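Frequently asked questions about our block bins

Thanks for stopping by the Ravby block library! These are the things families and playgroups ask us most, and if yours isn't covered, do send us a note.

How long can I keep a set?
Two weeks, so 14 days from the day you pick it up. If no one else has their name down for it you're welcome to hang on to it for another two (just let us know, so we aren't left wondering where it's got to!).

Do I have to sort the blocks by colour before I bring them back?
It's lovely when people do, but please don't lose an evening over it. We keep each colour in its own bin, and Myung-ja Hwang goes through everything that comes home anyway, usually with a cup of tea and the radio on.

Why don't you stack them neatly in the bins?
We tried that back in March, and it lasted until the first toddler arrived. Blocks lying flat on the floor of a bin are easy to see and easy for small hands to reach, so now we let them land where they like.

What should I wash them with?
A soft cloth, warm water and a drop of dish soap. Dry them well before they go back in the bin, and please keep them out of the dishwasher.

We've lost one. Are we in trouble?
Not at all! Check under the couch first, it's nearly always the couch. Our biggest set has 200 blocks and we've never minded the odd one wandering off.

Can I ask for just one colour?
Of course. Green is everybody's favourite at the moment, so you may find that bin rather low.

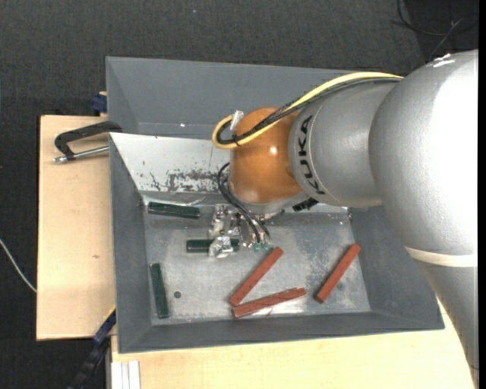 If you have your heart set on a particular colour, put your name down early and we'll set it aside for you.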